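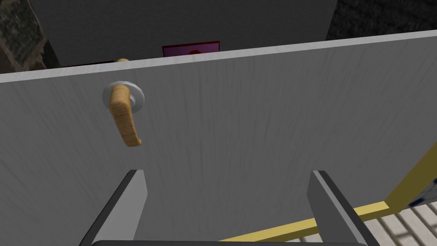
Plellell Mining and Processing – Production and Output Working Group

Minutes of the meeting held on February 20, 2019

Present: representatives of the Grultham concentrator, the Tukura open pit, the planning office, the laboratory, plant maintenance and the Jenkins rail terminal.
Apologies: environmental monitoring.

1. Minutes of the previous meeting

Agreed as a correct record, with one amendment. In item 4, "wet tonnes" should read "dry tonnes".

2. Matters arising

Weighbridge recalibration at Tukura is complete and the certificate has been filed with planning. The revised stockpile survey method has not yet been issued. The laboratory is waiting for comments from the pit. Carried forward.

3. Production report

3.1 Planning presented the monthly figures for the Tukura pit. Ore mined was above plan, waste stripping below it. The shortfall in stripping arose on the eastern benches, where two shovels were moved to the ore face after the haul road was closed for regrading. The pit expects to recover the position during the next quarter if both shovels are released back to waste.

3.2 Concentrate output at Grultham was below plan. Feed grade was as forecast. Recovery fell in the second half of the month, and the plant attributes this to a higher share of oxidised material from the upper stockpile. The laboratory did not fully agree and asked that reagent dosing records be examined before a cause is entered in the monthly return.

3.3 Mill availability was affected by an unplanned stop of 151 hours on the secondary mill for replacement of the pinion bearing. The spare was held in store but the lifting frame was not, and had to be brought from Tukura. Maintenance will list lifting equipment against each critical spare.

Action: plant maintenance.

4. Statistical return

4.1 The form for the industrial output return has changed. Value of output is now to be reported at constant prices as well as current prices, and concentrate sold under toll arrangements is to be shown on a separate line. Planning has prepared a draft on the new basis.

4.2 It was noted that comparisons with the previous year will not be valid unless the earlier months are restated. The group agreed that they should be restated as far back as the preceding August, when the present price list came into use. Earlier months will be left as published, with a footnote.

4.3 The terminal asked whether material in transit at the month end counts as output. Planning confirmed that output is recorded when concentrate passes the Grultham weigh belt – shipment has no bearing on it.

Action: planning office to circulate the restated tables.

5. Jenkins rail terminal

5.1 Stock on the pad stood at 2,000 tonnes at the month end, within the permitted limit. Wagon supply was irregular. The carrier has offered a fixed weekly allocation in exchange for a longer notice period for cancellations. The group supported this in principle, subject to sight of the demurrage terms.

5.2 Moisture readings taken at the terminal continue to differ from those taken at the plant. Duplicate samples will be drawn at both points and sent to the laboratory under sealed numbers.

Action: laboratory and terminal jointly.

6. Power supply

The supplier has given notice of maintenance on the northern feeder. Grultham will run on one line during the work. Liner replacement on the primary mill will be brought forward to the same period. Pumping at Tukura is not affected.

7. Any other business

Planning asked that shift reports be submitted in the current template. Several are still arriving in the old layout, with downtime codes that no longer exist.

8. Next meeting

Date to be confirmed by the planning office once the restated tables are available. Papers to be circulated two working days beforehand.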